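Kelusach Box Office Table
README, release 2

What this is

A table of theatrical box office results for feature films, one row per film per week. It covers 413 films and has 2649 rows. Teresa Foley started it as a spreadsheet for her own column on weekend grosses, and Sinéad Corrigan turned it into something other people can load without calling Teresa first.

Last updated Thursday, February 2, 2023.

Files

weekly.csv holds the main table
films.csv has one row per film, with title, language, distributor and release date
titles_alt.csv lists alternate and dubbed titles
notes.txt records corrections by film ID

All files are UTF-8 with commas as separators. Titles that contain a comma are in double quotes.

Columns in weekly.csv

film_id: matches films.csv
week_no: week of release, starting at 1
screens: number of screens, blank if not reported
gross_local: gross for the week in local currency
currency: three-letter code
gross_type: "gross" or "net"
source: "trade", "distributor" or "press"
revised: 1 if the number was changed after first entry, otherwise 0

Please read gross_type before you add anything up. Some trade reports give the figure before entertainment tax and some give it after, and press stories often don't say which. Where we couldn't tell, the field is blank. An earlier version filled those blanks with "gross" and it made several small films look like bigger hits than they were.

Weeks

A week runs Friday through Thursday. Films that opened on a Wednesday or Thursday have those early days folded into week 1, so their first week may be eight or nine days long. Paid previews are folded in too when the distributor reported them. The field long_week in films.csv marks these titles.

Reissues get a new film_id. The original ID is in the reissue_of field.

Sources

Trade numbers come from the Stoseck weekly sheet, typed in by hand. Distributor numbers were sent to us by email, mostly by Carvalho. Press numbers are the last choice and are used when the other two are missing. When trade and distributor figures disagree, we keep the trade figure and put the other one in notes.txt.

Known problems

Screens are missing for most films after week 4.
For 21 films the final week is an estimate made from the reported lifetime total.
Two language versions of the same film are sometimes reported together. We did not split them.
No adjustment is made for ticket prices or inflation.
Streaming and satellite rights are left out completely.

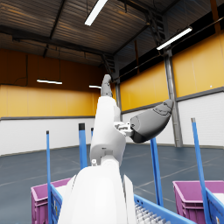 The November release had a sorting error that put some week 10 rows ahead of week 2. If you built charts from it, check the order or download the table again. The values themselves were fine.

Loading

Read film_id as text. Some IDs start with zero, and spreadsheet programs will drop it. The Sesis import script handles this if you use the "strict" setting.

Use and credit

Free for research, teaching and news writing. Credit "Kelusach Box Office Table" and give the release number. Ask before you resell it or put it inside a paid product.

Corrections

Send the film_id, the week and a source we can look at. A screenshot of a poster boasting about a total isn't enough. Sinéad goes through corrections at the end of each month, and accepted changes appear in the next release with revised set to 1.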